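Hand-held gripper demos vs. teleop for sorting clutter?

Board: Home robots > Teaching and demonstrations
Started 11 January 2019

mafalda_r
Hi all, first real post after months of lurking. I'm trying to teach an arm to sort small stuff: pick one thing out of a messy box, put it down next to the box, go again. Up to now I've been driving the arm remotely with a leader arm and I'm SLOW. I have 184 demos and I want to throw the whole thing out the window. Every thin flat item takes me three or four tries because I can't feel anything through the leader. So is it worth switching to the hand-held kind, where you just carry the gripper around and do the job yourself? Or do I lose too much when it goes back on the arm?

kreso_s
Switch. I did teleop for a whole summer and got 37 usable demos of cable picking out of it (yes, really). With the hand-held one I was past that before lunch. You stop thinking about joints and just pick things up.

Grasso_V
I'd go slower on this. The hand-held way is quick, sure, but your wrist does things the arm can't. I recorded 1,166 picks for the Astmont project and then found that a big pile of them had the wrist rolled over so far the arm hit a joint limit trying to copy it. With teleop you can't record a motion the robot can't make. That counts for a lot!

kreso_s
You filter those out with a reachability check, takes an evening. And then you remind yourself to keep your elbow honest next time.

Grasso_V
An evening if your calibration is good. Mine was not, and Flustitz (my arm, don't ask) has a very short reach to begin with.

mafalda_r
OK so filtering is a thing, good to know. What about clutter, though? Mine isn't nice blocks on a table. It's scissors, cables, little wooden discs, sachets, knitted bits, all leaning on each other.

amedeo.c
Clutter is where I'd never go back to teleop. My sorting set is all done on the bed, box in the middle, piles around it, and I work down through the layers:

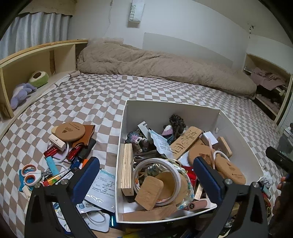
Loredana B.
My worry with a box packed that full would be order. If one person always takes the easy top item first, the policy learns "top item" and falls apart when you give it a half-empty box. I had exactly this with Cocco. Mix up your starting points, some full, some nearly empty, and let somebody else do a session too.

amedeo.c
Fair, I do start from half-empty boxes as well, but probably not often enough. Cables are still my worst category either way. If one is looped over something else I drag it clear first and count that as its own demo, otherwise the pick gets long and wobbly and the model copies the wobble.

Grasso_V
See, I'd keep the long wobbly ones. The robot is going to snag things, and it needs to have seen somebody recover from it.

amedeo.c
Recoveries, yes. Me dithering over which end to grab, no!

kreso_s
Also, Mafalda, slow down when you close the fingers. Everybody rushes with the hand-held one because it feels so easy, and then the arm can't keep up on playback. I had to redo a whole batch over that.

mafalda_r
Super helpful, thank you. I think I'll keep the 184 teleop ones and add hand-held on top, then train with both and with each alone. Any reason not to mix?

Loredana B.
Same fingers on both? If the fingertips match I'd mix. If they don't, change that before you record anything.

mafalda_r
They do not match. Ugh. OK, printing a new pair tonight, will report back.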